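09/08/2024
Roster tool, teacher posts – second pass

Big step today! The vacancy roster finally fills the way the hiring notice says it should, and I got there by throwing out most of what I wrote in January. The old version sorted everyone into one merit list and then tried to repair the reserved posts afterward, which meant every fix broke something further down. Now each post gets its category first, then we walk the list. So much easier to read.

Test set: the Dadell district file, science and math posts only. 6 posts, 4 reserved, 2 open. A reserved-category candidate who scores high enough for an open post takes the open post and doesn't use up a reserved one. The old code got this wrong every single time and I never noticed, as my practice data had no such person in it. Yichen Fu spotted it on paper in one read (thank you!!) and we added a case for it.

Ties are still a bit ugly. The notice says older candidate first, then higher mark in the subject paper. Follby sends birth dates as text, day first, Zodard sends them month first, and the import happily swallowed both. I now stop the run if the source isn't named in the header. Crude, but I like that it complains loudly.

Waiting list: length set to 5 per subject for now. Need to ask Lu district if a person on the waiting list for math can also sit on the one for science. The notice can be read both ways and I'd love it to be yes – it would save a whole extra form.

Also tried printing the list with the reason beside each name ("open, rank 2", "reserved, rank 4"). Love this. Anyone who calls the office to ask why they weren't picked could get a straight answer from one line.

To do
– second tie-break, same birth date and same subject mark
– candidate withdraws after the list is out: does the post keep its category? I think yes, check the wording
– Yichen to run the Zodard file on the other machine and compare
– rename the columns, "cat2" means nothing to anyone but me 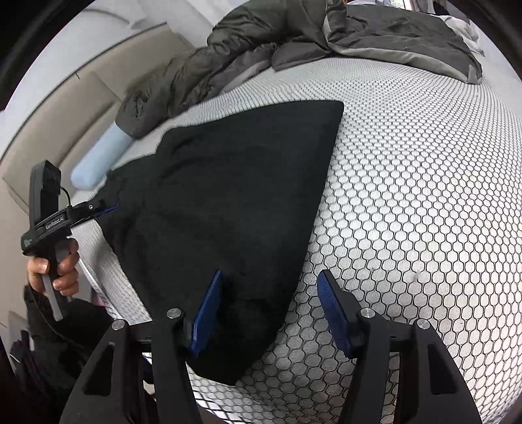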